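Signing on for one more season

I told Comfort Bonsu last week that I'll play again next year. She runs the Pandow women's side and she had been asking since the end of summer, so I think she was mostly glad to be able to fill in the form. I'm 31 games short of my club total target, which I won't reach in one season, and I've stopped worrying about it.

The knee is fine. I had three weeks off after the Kesard game and came back on the bench, then started the last two. I played at scrum-half in both. My passing off the left hand is still slower than it was, and Afia Owusu has been staying after training to catch for me, which is good of her when it's dark and she has a bus to get.

We lost the second of those games by a single score. I kicked when I should have run it – Naa Darko was free outside me and she let me know about it on the walk back. She was right. We had played well for most of the first half and then gave away penalties in our own end, the same as last year.

I've been writing up my notes from the season at work, during lunch.

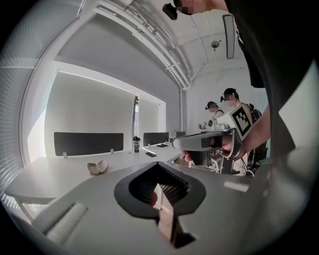 At the office, October.

The league has changed the schedule again. We now have the long trip to Daneshvar in December instead of spring, and the coach leaves early enough that a couple of the younger players will need to sleep at somebody's house in town. I have room for two if they don't mind the floor. Elikem Zakaria is driving the kit over separately, as he did last time.

There were 643 people at the last home game according to the gate count, which is the best we've had since we moved grounds. I'd like to see that hold up through the cold months. Tickets are the same price as before and kids still get in free.

Preseason testing was the usual running and sprints. I came in the middle of the group for both. Aba Sulemana won the sprints again, by a lot, and she'll start on the wing if her shoulder is cleared. I have a gym session tonight and then two days off.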